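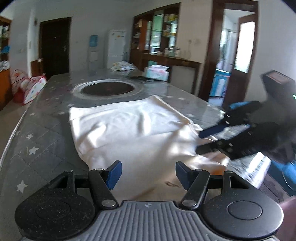
Mirela Amaral runs the household recording programme at Kristiansen, which sells demonstration data to firms training robots to fold laundry. Her operators work in ordinary homes with Zolla, a hand-held gripper kit made by Jumonex and leased by the pair.

"The jaw geometry is the product," she says. "If the person cannot do the fold with two fingers a side, we don't expect a robot to."

Kristiansen took its first kits in November. A working day yields around 400 usable folds per operator, against a contract minimum of 2000 a week. Flat cloths are the standard opening task - they are cheap, and they expose poor pad friction early.
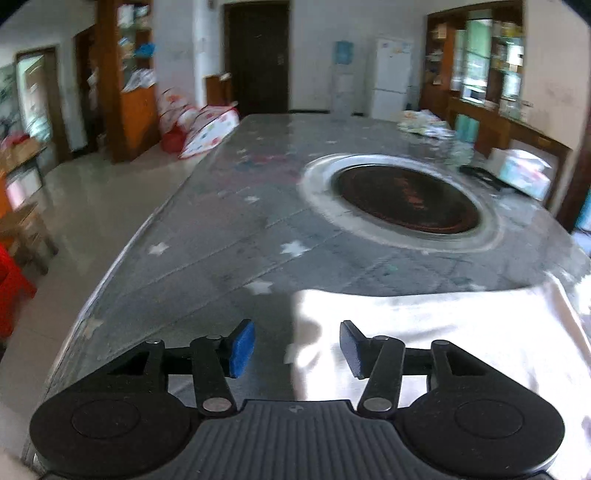
A Zolla gripper held over a white cloth on a glass-topped table.

Amaral's main complaint concerns the fingertip pads. The foam type grips thin cotton well but wears at the leading edge, and Jumonex supplies replacements only in full sets. "We changed 763 pads in the first lease period. I would like to buy them singly."

Oskari Väisänen, who handles support at Jumonex, accepts the point. A revised pad is on test, he says, with a harder backing and the same outer face. Existing linkages will take it without adjustment.

She has renewed the lease for a further term, with spare pivot pins added to the order.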